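Volline Merino Overshirt

The Volline Merino Overshirt is a midweight layer for men, cut from a boiled wool cloth and finished by hand at our Mullenby workroom. It is intended to be worn over a shirt or a light sweater from early fall through spring, and may be worn open or fully buttoned.

The cloth weighs 338 grams per square meter and is supplied by Tsolakis, which has provided the wool for our outerwear for 16 years. It is washed and pressed before cutting, so that the finished garment keeps its measurements through normal wear. The inside of the collar and both cuffs are faced in brushed cotton. All seams are bound, and the buttons are natural horn, sewn on a thread shank.

The pattern was drawn by Kadri Kütt and follows the straight body of the earlier Volline work jacket. The shoulder has been moved forward slightly and the sleeve is narrower below the elbow. Two patch pockets are set at the hip, with a third, smaller pocket inside the left front. Customers who plan to wear the overshirt above heavy knitwear are advised to select one size larger than usual.

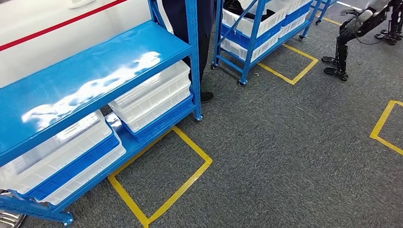
Blue steel shelving with white plastic storage bins.

The overshirt is offered in charcoal, moss and dark navy, in sizes S to XXL. Charcoal is also available in a long fitting, which adds two inches to the body and one inch to the sleeve. Sleeves can be shortened at the Stasville store at no charge within 50 days of purchase. Garments that have been altered cannot be returned unless a fault is found in the cloth or the stitching.

Care: Brush after wear and air overnight on a wide hanger. Dry clean only. Do not tumble dry. Light pilling may appear under the arms during the first weeks and can be removed with a cloth comb. A spare button is sewn to the inner side seam.

Production for the current season is limited to 3000 pieces. Orders are sent from Stasville within three business days. Store and trade accounts should direct their requests to Phyllis Pickering, Wholesale Office, stating the colors and sizes required.

Volline, Stasville | Contact Us | Shipping and Returns | Copyright Volline. All rights reserved. | Back to top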